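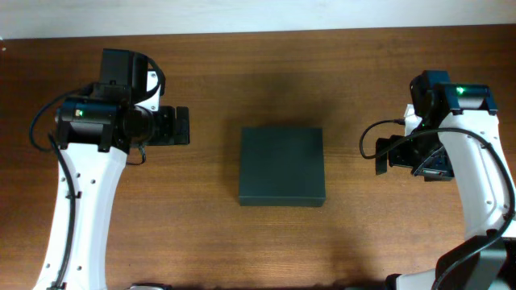 작업대 위의 두 팔과 진녹색 상자. 양쪽 그리퍼 모두 상자에 닿지 않은 상태.

Inga 양팔 상자 집기 데이터: 결함 기록 및 사용 안내

개정일: 2018년 6월 30일
정리: Lise Bouchard (Plumeck, Ninthorpe 작업실)

1. 이 문서의 목적

Inga 데이터에는 양팔로 상자를 집어 옮기는 에피소드 900개가 들어 있습니다. 그중 54개에서 왼팔 손목의 통신이 끊어졌습니다. 이 문서는 그 결함의 내용과, 해당 에피소드를 어떻게 다루어야 하는지를 적은 것입니다. 한국어는 제 모국어가 아니므로 표현이 어색한 곳이 있으면 알려 주시기 바랍니다.

2. 증상

왼팔이 상자 쪽으로 접근하는 동안 그리퍼의 위치 값이 갱신되지 않고 마지막 값에 머무릅니다. 그때 제어기는 오류를 내지 않았습니다. 오른팔은 정상으로 계속 움직였고, 그 결과 상자가 한쪽에서만 밀렸습니다. 한 번은 상자가 작업대 밖으로 떨어졌습니다. 다친 사람은 없습니다.

에피소드 105에서 처음 발견되었습니다. 그 전의 기록도 다시 검사했으나 같은 증상은 없었습니다.

3. 원인

확인된 것: 왼팔 손목 쪽 케이블의 커넥터에 접촉 불량이 있었습니다. 손목을 안쪽으로 크게 돌릴 때 케이블이 당겨졌고, 팔을 손으로 천천히 움직여서 같은 증상을 재현했습니다.

확인되지 않은 것: 커넥터가 처음부터 느슨했는지, 반복 동작으로 느슨해졌는지는 알 수 없습니다. 교체 전의 부품은 Privberg에 보냈고 아직 답을 받지 못했습니다.

관절의 녹색 표시등은 통신이 끊어진 동안에도 켜져 있었습니다. 이 표시등은 관절 전원만 나타냅니다. 그러므로 영상에서 녹색 불이 보인다는 것만으로 그 에피소드가 정상이라고 판단하지 마십시오.

4. 조치

왼팔 손목 케이블을 교체하고 여유 길이를 늘렸습니다. 오른팔 케이블도 같은 방법으로 점검했으며 이상은 없었습니다.
제어기에 감시 기능을 추가했습니다. 한쪽 그리퍼의 값이 2초 동안 갱신되지 않으면 두 팔이 모두 정지합니다. 2초는 조금 길다고 생각하며, 다음 개정에서 줄일 예정입니다.
감시 기능이 정지를 일으킨 후에는 자동으로 다시 시작하지 않습니다. 작업자가 상자를 치우고 두 팔을 시작 자세로 돌려야 합니다.

5. 파일의 표시

각 에피소드의 메타데이터에 다음 항목이 있습니다.

wrist_fault: 결함이 있으면 1, 없으면 0
fault_start: 값이 멈춘 첫 시각(초). 결함이 없으면 비어 있음
fault_side: left 또는 right. 현재 값은 모두 left입니다

결함 에피소드는 삭제하지 않았습니다. 이상 감지 연구에는 쓸모가 있을 수 있습니다. 그러나 모방 학습에 사용할 때는 wrist_fault가 1인 것을 제외하십시오. fault_start 이전의 부분만 잘라서 쓰는 것도 권하지 않습니다. 값이 완전히 멈추기 전에 짧은 지연이 있었던 경우가 있고, 그 지연은 표시되어 있지 않습니다.

6. 알려진 한계

결함 표시는 스크립트로 먼저 찾고 제가 영상을 보면서 확인했습니다. 팔이 원래 정지해 있는 구간에서는 통신 단절과 정상 정지를 구별하기 어렵습니다. 이런 구간에서 놓친 것이 있을 수 있습니다.

조명이 바뀐 에피소드는 따로 표시하지 않았습니다. 10월에 추가 수집을 할 때 이 항목을 넣겠습니다.

7. 오류 신고

표시가 잘못된 에피소드를 찾으면 에피소드 번호와 시각을 함께 적어 이슈로 올려 주십시오. 번호가 없는 신고는 확인하기 어렵습니다.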